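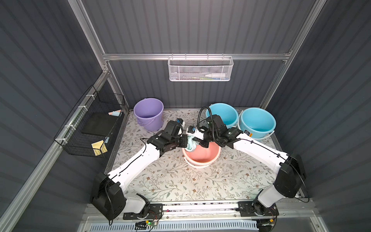 Looking After Plastic Buckets

Most houses end up with more buckets than they need and still can't find a clean one when the floor wants washing. Giving each bucket one job, and keeping it to that job, fixes most of that. Ours are in plain colours and the colour tells you what the bucket is for.

One colour, one job

Pink is for floors. Purple is for the bathroom and toilet. Light blue is for windows, the car and anything outdoors, and we keep two of those, one for suds and one for rinsing. You can use whatever colours you have. Write the list on a card and tape it inside the laundry cupboard door so the rest of the household knows it too.

If all your buckets are the same colour, a band of coloured electrical tape around the handle does the job. Tape on the outside wall of the bucket lifts after a few washes.

Getting labels off

Shop labels on the rim go grubby at the edges and collect soap. Peel what you can while the bucket is dry. For the rest:

Rub in a little cooking oil and leave it for 60 minutes.
Scrape with an old plastic card. A metal scraper scores the plastic and the scores hold dirt.
Wash with hot water and dishwashing liquid until it no longer feels greasy.

Eucalyptus oil works faster on stubborn glue. Try it on the base first, as it can dull the colour on cheaper plastics.

Handles

Wire handles rust where they hook into the rim. Dry them with a rag after use, and every few months put a drop of oil on each end. If the plastic grip has split, slide a short length of old garden hose over the wire. Slit the hose lengthways, push it on and wrap it with cloth tape.

Plastic handles don't rust but they do go brittle in the sun. If yours has turned chalky, don't carry hot water in it. Replacement handles are sold at some hardware shops - measure across the rim before you go. I bought a Fortin one that was 4 mm too short and it popped out the first time the bucket was full.

Cleaning the bucket itself

Tip the dirty water out straight away. Grit that settles overnight leaves a ring that is hard to shift. A paste of bicarb soda and water on a damp cloth will take off most rings. For a bucket that smells, fill it with warm water and a cup of white vinegar, leave it for an hour and rinse well.

Never put vinegar in a bucket that has had bleach in it, or the other way round, until it has been thoroughly rinsed. The fumes are dangerous. The bathroom bucket is the one to watch.

Storing them

Let buckets dry upside down before you stack them. Wet ones stick together, and if that happens, run warm water over the outer one and twist. Don't lever them apart with a screwdriver. A strip of folded newspaper between each pair stops it happening again.

If they live on a shelf, line it first. Leftover drawer liner or a remnant of floral vinyl wipes down easily and saves the paint from rings. Ours sit on a shelf 145 cm off the floor, which keeps them away from the toddler. Any bucket with water in it should be emptied as soon as you finish if there are small children in the house, even when there's only a little in the bottom.

When to throw one out

A hairline crack in the base will only get longer. Keep a cracked bucket for pegs, weeds or kindling, and mark it so it isn't filled by mistake. A small drainage hole or two turns it into a decent pot for mint.

Reader's tip

Nuria Figueroa writes that she draws a line inside each bucket at 7 litres with a paint marker - enough for her kitchen and hall - so she can measure the floor cleaner without a jug. Let the paint cure overnight before the first wash.

Page updated 10/9/20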